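Jan 21, 2023

Read the whole Wullen brochure over breakfast, all 30 pages, and I still couldn't say what the method is. You clear a room "by intention." You pay 400 dollars, a consultant comes over, and she asks you how each shelf makes you feel. Mine make me feel like I own too many books, and I can get that for free.

Telma Salinas swears by it. She did her apartment in August and says she sleeps better. Maybe she does. She also quit coffee that month and got rid of the upstairs neighbor's drum kit by complaining to the landlord, so I'd want to know which of the three did the job before I wrote a check.

The color chapter was the worst. Warm doors "invite return." Says who? There's a footnote pointing to a study by Ulloa, and when I went looking for it I got a page selling paint.

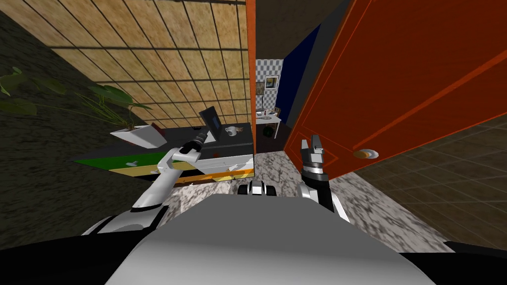 Orange door, dark desktop, gray marbled floor.

I grew up with a brown door and went back every night for supper.

Anyway, I tried the free part, which is the drawer exercise. Took out everything in the kitchen drawer and kept what I'd used since August. That left me with 11 things and a bread bag full of the rest, which is now sitting in the hall closet where the umbrella used to be. The umbrella is in the kitchen drawer.

Telma called at four to ask if I felt lighter. I told her I couldn't find the can opener. She said to give it a week. Fine, a week, but I'm not signing anything, and the brochure goes out with the newspapers tomorrow. Need stamps and cat litter.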